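Call for participants: evening build group, garment-handling arm, Mikedside shared workshop

We are looking for 4 people to join a robot build at the Mikedside shared workshop. The work is unpaid. It runs on Monday evenings from the start of February to the end of May, with a break over Easter when the building is shut. You don't need a degree or a job in engineering, but you do need to be able to turn up most weeks and finish what you take on.

The project is called Shezi. It is a single arm on a wheeled base, built to pick up clothes, hang them and take them down again. Ruan Radebe started it in his garage and moved it to Mikedside when the garage got too small. Lwazi Zwane joined soon after and looks after the software. Between us we have got it to the stage where it does a fair amount on its own and a fair amount badly, and two people with day jobs are not enough to take it further.

Where the build has got to

The arm and base are finished apart from cable covers. The base drives itself along a taped route between the bench and the hanging area. The arm reaches from knee height to a little above head height for most people. Both are run from one laptop, which sits on the base in a plywood tray.

The gripper is on its third design. The first was a pair of flat aluminium jaws that dropped anything thinner than a towel. The second had suction and was noisy. The current one has two yellow fingers with rectangular openings down their length, so there is some give when they close. There is a small camera at the gripper, and most of what we know about how a grasp has gone comes from that view. Thicker cloth with a stitched edge gives the fingers plenty to close on, and we do much of our testing on that sort of thing.

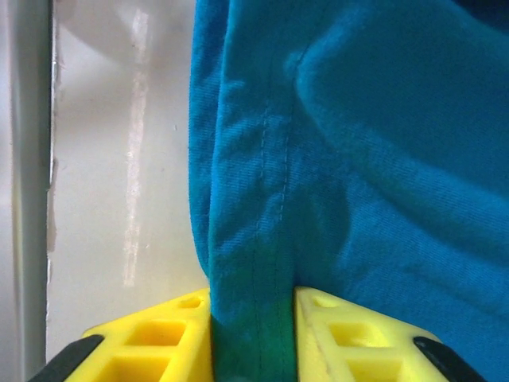
What we need people for

1. Fingers and wrist

You would take over the gripper from Ruan. The openings in the fingers were sized by guesswork and we would like someone to go through it properly: thicker ribs, thinner ribs, different spacing, and a way of swapping a pair in under five minutes. You will be drawing parts, making them, fitting them and breaking them. Some experience of CAD is needed. It doesn't matter which package, as long as you can export files the rest of us can open.

The wrist also has play in it. We think it is the coupling, but it could be the bearing behind it. Whoever takes this role gets to find out.

2. Grasp and release software

Lwazi has written the control code in Python, with a small amount of C++ on the motor boards. It is reasonably tidy and there are notes. The gap is in deciding where on a garment to take hold. At present the code looks for a vertical edge and goes for it, which works on a jumper hanging straight and fails on one that has slid half off its hanger. You should be comfortable reading someone else's Python. Knowing some computer vision would help, though we would sooner have a careful programmer who is willing to learn it.

3. Electrics and safety

The wiring needs redoing. It was put together a bit at a time, the labels are in two people's handwriting and a few of them are wrong. We want a proper loom, fused branches and a second stop button at the rear of the base. The workshop requires both the fusing and the second button before we can run the arm while other members are in the room, so this role starts first and the others depend on it. You must have done some electrical work before and be able to show us an example of it.

4. Test runs and records

This is the least technical place and probably the one we need most. You would set up garments, run the same task over and over, write down what happened and keep the recordings in order. We have 1541 recorded attempts so far and would like to reach 2000 with decent notes before the group ends. Many of the early ones have no notes at all, only a file and a time. A test evening involves long stretches of standing about, followed by a few seconds in which you have to be paying attention.

A lot of what goes wrong happens before the fingers touch anything. The arm has to come up to the cloth from below with the fingers apart, keep clear of whatever upright is next to it, and stop at the right height under the hem. If it stops too low it closes on air. If it goes too high it pushes the cloth up and the edge folds away from it. Plain pale walls make this harder than you might expect, as the depth reading wanders when there is little for it to hold on to.
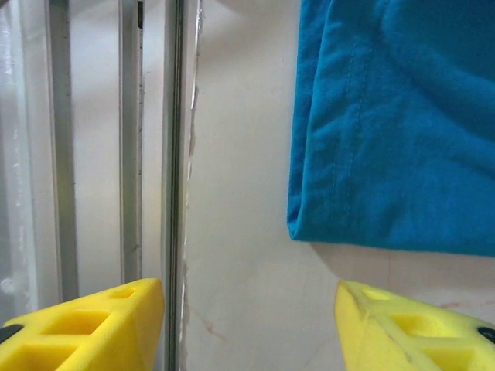
We record each approach separately from the grasp for this reason, and the person in this role would decide how the two are scored. The sheet we use now has boxes for pass and fail and a margin full of scribble. A better sheet would be a good first job.

What an evening looks like

Doors open at 6.30 pm. We spend the first quarter of an hour agreeing who is doing what, and then people get on with it. The arm is powered for tests from 7.15 to 8.45. No one works on the hardware in that time except the person running the tests. We switch off, put the garments back in their box and sweep up, and we are out by 9.15. The workshop is used by a furniture repair group the next morning and the benches have to be clear.

Some people also come in at other times on their own membership. That is fine, but the arm must not be run by one person alone.

What you get

Your workshop membership is paid for the length of the group. It covers the hand tools, the laser cutter, the printers and the small lathe, once you have done the induction for each. You can use all of these for your own work outside our sessions.

Materials for the project are paid for out of a small grant from Cletach, who supply fastenings locally and have let us have a shelf of offcuts and odd bolts as well. You should not be out of pocket. If you buy something for the build, ask Ruan first and keep the receipt.

All drawings and code are published under an open licence, with the names of the people who did them. You are free to show your part of it to an employer or a college. We can write a reference for anyone who sees the group through to the end.

We can't pay travel or childcare. We know that rules some people out, and if we get further funding it is the first thing we will put money into.

Who can apply

You must be 18 or over, which is a condition of the workshop's insurance. You should live near enough to get to Mikedside on a weekday evening. There is step-free access through the side door on Lasex Lane, an accessible toilet on the same floor and one height-adjustable bench. The room is loud when the extraction is on, and we can arrange for it to be off during our sessions if that would make a difference to you.

We would like to hear from people who have worked with cloth, whether in tailoring, laundry, theatre wardrobe or a shop floor. You will know things about how garments hang and slide that we have been learning very slowly. Please don't be put off by the software and wiring above. Role 4 would suit you, and so might role 1 if you are willing to pick up the drawing side.

Being new to robots is no bar to any of the roles.

How to apply

Send an email to Lwazi through the contact page on the Mikedside site, with "Shezi build" in the subject line. Tell us:

Which role you want, and a second choice if you have one.

Something you have made, mended or written, and what part of it gave you trouble. A paragraph is enough. Photos are welcome.

Which Mondays between February and May you already know you can't do.

Anything we should know about access.

We don't want a CV. If you send one we will read the email first and may not get to it.

Applications close at noon on the last Friday in January. We will reply to everyone within a week of that, and will ask a few people for each role to come in for half an hour, see the arm running and have a go at something small. For role 3 this will be crimping and testing a short lead. For role 2 it will be reading through a page of code with Lwazi and saying what you think it does. There is nothing to prepare.

If you want to see the place before you decide, the workshop has an open evening in the second week of January, from 6 pm. Ruan will be at the bench at the far end. The arm won't be powered that night as the public are in, but you can look at the gripper up close and ask about the build.

Questions about the mechanical side should go to Ruan, and everything else to Lwazi, both through the same contact page. We check it most evenings.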